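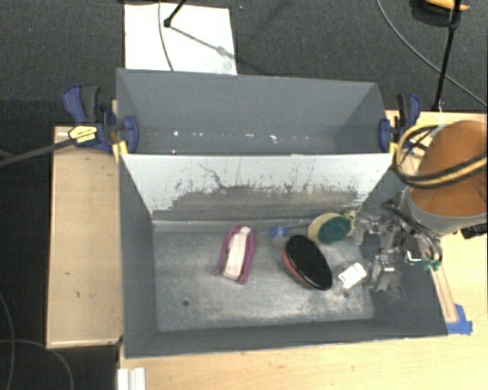 Posted by jaltitz53 on 5/12/18
Thread: Gray metal bin, keep or replace?

This is the bin between the two tables. The divider has a wide worn band on its lower half and the floor is scuffed whitish in the middle. I'm thinking of sanding and painting it. Has anyone done one?

otano_r wrote:
Leave it. Paint on a bin floor chips the first week and then you have flakes on everything you put in there.

jaltitz53 wrote:
It would be the divider mostly. The back section still looks smooth.

Getachew Lencho wrote:
I painted 2 of them last August. Scuff with a gray pad, wipe down, metal primer, then enamel. Let it cure 7 days before you put anything in. Mine are holding up fine.

otano_r wrote:
Fine with what in them? Mine had hand tools.

Getachew Lencho wrote:
Brushes and small stuff. Tools would be different, I agree.

ellis2981 wrote:
Is that a hole at the lower left of the floor or just a spot? If it's a hole, put a rubber mat down and skip the paint. A mat also saves the floor.

jaltitz53 wrote:
I'll check when I empty it. Would a mat do anything for the divider?

ellis2981 wrote:
No. I wouldn't bother with the divider, it's only scratches.

Getachew Lencho wrote:
Still say primer.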